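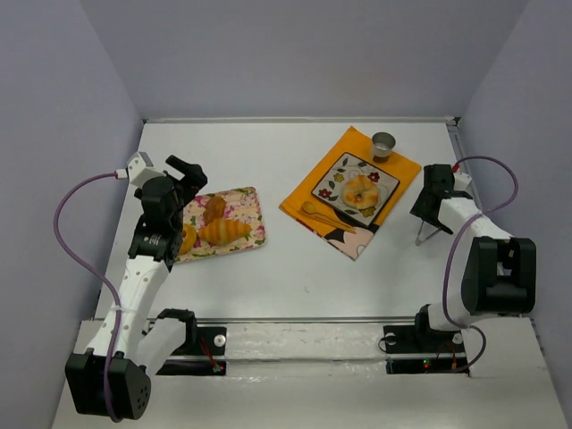 **How long can pastries sit out on the serving table?**

Two hours for anything with cream, custard or a cheese filling, and the rest of the service for plain bread and glazed things, as long as they're covered between rushes. If you can't remember when a tray went out, it goes in the bin.

# Breakfast table checklist, Moya building

Walked through Thursday, December 2, 2021. Filled in by me, Amparo Cantero, with a coffee in one hand, so forgive the handwriting on the paper copy (this is the typed one, much better!).

## Surface and walls

- [x] **Tabletop wiped before setup.** White tables are my favorite for this, they tattle on everybody. Spray, wait, wipe, then a dry cloth.
- [x] **No crumbs in the corners where table meets wall.** Get a dry brush in there first. If you go in wet you just make paste, ask me how I know.
- [ ] **Side walls wiped to elbow height.** Half done. The back one got a wipe, the sides are on my list for this afternoon.

## Trays

- [x] **Trays lie flat and don't rock.** Press on each corner.
- [x] **No chips or lifting in the printed surface.** I love a floral tray, and I will defend the floral trays to anyone at Narodon who wants to send us the plain gray ones again, but busy flowers hide damage. Run a clean fingertip over the pattern. Anything that feels rough or catches comes off the table.
- [x] **Baked goods spaced out.** A croissant, a roll and a bun can share a tray fine. I don't like them touching, mostly for the allergy folks, and also a squashed croissant is a sad croissant.
- [ ] **Filled items on their own tray, with a card.** Cards are missing again! I've ordered 46 from Pollulard, so until those come please write on masking tape and stick it to the table by the tray.

## Plates and napkins

- [x] **Ceramic plates checked for cracks.** Hold each one up to the light and look at the rim from both sides. Dark rims are sneaky, a hairline doesn't show until the plate is in two pieces.
- [x] **Painted plates are the food-safe kind.** Look for the stamp underneath. If there's no stamp, it can go on the wall and look pretty there.
- [x] **Glazed doughnuts on a plate, never straight on a napkin.** Glaze plus paper napkin equals fuzz. Cloth under the plate is fine and looks nice, set it at an angle if you're feeling fancy.
- [ ] **Cloth napkins washed hot after each use.** I found nine in the drawer that smelled like the drawer. All of them are back in the laundry bag now, and could we please stop folding them up and putting them away "because they look clean"?
- [x] **Nothing hanging over the front of the table.** Sleeves and bag straps catch on napkin corners and then down comes the plate.

## Tongs, covers, hands

- [x] **One pair of tongs for each tray.** Spare pair lives in the tall cupboard.
- [ ] **Covers fit the trays.** Two don't, and they're the old Gisatcombe lids that were a hair too short to begin with. Use the mesh domes for now.
- [x] **Soap and paper towels stocked at the sink.** Yes, and someone even bought the nice soap, thank you whoever you are.

## Still open

1. Side walls, me, today.
2. Item cards, waiting on the order.
3. Napkins back from the wash before they go near a plate.
4. New covers. I'll ask again, though last time I asked was April and you can guess how that went.

Initial the paper copy when you finish one of these, and put the date next to it. A check mark by itself doesn't tell me who to thank!

A.C.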